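Teleoperators wanted, Markberg robot teaching room

Markberg is looking for people to guide a two-armed robot by remote control through simple kitchen and table jobs. Lim, our software partner, uses the recordings to train the robot to do the same jobs without an operator. The work is paid by the hour and starts in August.

You sit at a control station and move two handles. The robot's arms follow your hands, and you see the table from the robot's side on a screen. Current tasks are stacking, handing over and putting away.
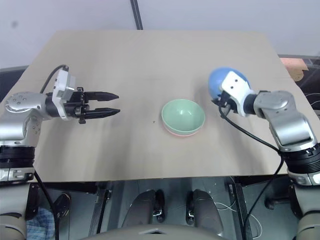

Bowl task: two bowls stacked in the centre, a blue item held in the right gripper.

A session lasts 2 hours with a break in the middle. Each task is repeated many times with small changes in where things start. If you drop something, you say so, mark the attempt as failed and carry on. Failed attempts are kept.

You don't need experience with robots. Training takes place over your first 5 sessions and is paid at the full rate. Salim Mbwambo runs the training and will be in the room for all of it.

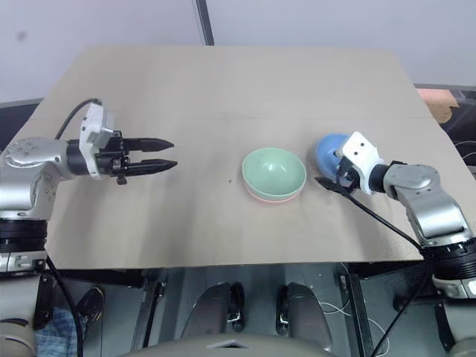

We do ask for steady hands, normal or corrected eyesight, and patience with repeated work. You should be able to sit for an hour at a time. Left-handed people are very welcome, as most of our operators so far are right-handed and both arms get used.

The project aims for about 2000 good recordings, and we expect each operator to contribute up to 500 of them. Your hand movements and your voice notes are stored under a number. Your name is kept separately and is not passed to Lim.

Place of work: Grosus building, Flurnberg, ground floor. Step-free access. Morning and afternoon sessions available.

To apply, write a few lines to Wanda Ambrose at the Markberg office, saying which times suit you and whether you are left- or right-handed. No CV needed.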